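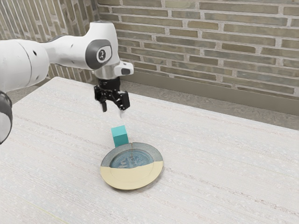

Slide 1: Before the arm gets to the floor

Speaker notes. Allow 30 minutes with questions. Leave the picture up while people find their seats and pour coffee.

Good morning, everybody, and thank you for having me. I know a talk at the end of a shift for some of you, and at the start of one for others, is a lot to ask, so I'll try to be good company.

What's on the screen is a simulation. The arm is computer-rendered, and so are the table, the little teal cube and the plate in front of it. We call the project Zevimance, and before anything changes at your stations in Girnitz, a lot of the work gets tried in pictures like this one. One arm, an open gripper, a cube and a plate. It looks like a toy, I know, and when I first showed it at the Orton plant a woman in the second row asked me if that was really what we'd been doing all winter. It was, more or less!

(Let them laugh. Don't rush on.)

Slide 2: What the packing line does now

Most of you know this far better than I do, so please put me right if I slip. A plate comes off the glaze belt, someone lifts it, turns it over, looks at the foot and the rim, and sets it in a tray. On the day I stood at the end of the line with a clipboard, the early crew put 1,143 pieces through their hands. I tried it myself for one hour. My wrists told me about it all evening, and I was slow — very slow — and everyone was kind enough to pretend otherwise.

What I noticed was how much of the job is deciding. You look at a streaky blue glaze and you know whether the streak is meant to be there. You feel a rough spot before you see it. None of that is on the work sheet, and I'd like us to write some of it down together before the arm comes in, with your names on it if you want them there.

Slide 3: What the arm will be asked to do

It will be asked to lift and place. In the first stage it takes checked pieces from the table and puts them in the tray, and it does nothing else. Checking stays with people. I'll say that again at the end, because at Orton I only said it once and spent the next month answering the same worried question in the hallway.

A cube is easier to start with than a plate. It has straight sides, and two fingers can close on it squarely. A wide, shallow plate is another matter, and anyone here who has tried to pick one up with gloves on will understand. We'll be working our way from the one to the other, and I expect the plates to take longer than the schedule says.

(If someone asks about bowls: second stage, no promises.)

Slide 4: What changed at Orton

I want to be fair here and give you both sides. Orton went first, and the lifting went down. The people on the line there were glad of that, especially toward the end of a shift. The thing they didn't care for was the waiting. The arm has its own pace, and in the early weeks folks found themselves standing with a checked piece in hand until it was ready for them. A person at the next station will see you're ahead and shuffle over a bit. The arm won't. We added a small buffer shelf, which was an idea from the line, and it helped a good deal.

The other thing was talk. Two people facing each other over a tray will chat, and when one of them moves down to the far end, the chatting stops. I hadn't planned for that at all, and I'm sorry to say it took me until August to hear about it. In Girnitz we're laying out the stations so the checkers sit side by side. Please look at the floor plan by the door and draw on it. There's a pencil on a string.

Slide 5: Training and hours

Everyone on the packing line gets the training, on paid time, both crews. You'll learn to stop the arm, restart it, clear a dropped piece and call it a day when it's misbehaving. Stopping it is always your decision and you won't be asked to justify it afterward. Harms, who supply the trays, are changing the tray depth for us, so there will be a few awkward weeks with two kinds in the building.

(Room 529 for the training sessions. Write it on the board, the signs in that hallway are hopeless.)

Slide 6: Questions

Checking stays with people. There, I said it again.

Start with the back row this time. If the question about night shift comes up, say plainly that it hasn't been settled, and take down what they'd prefer. Stay for coffee afterward, and bring the floor plan back with you, pencil marks and all.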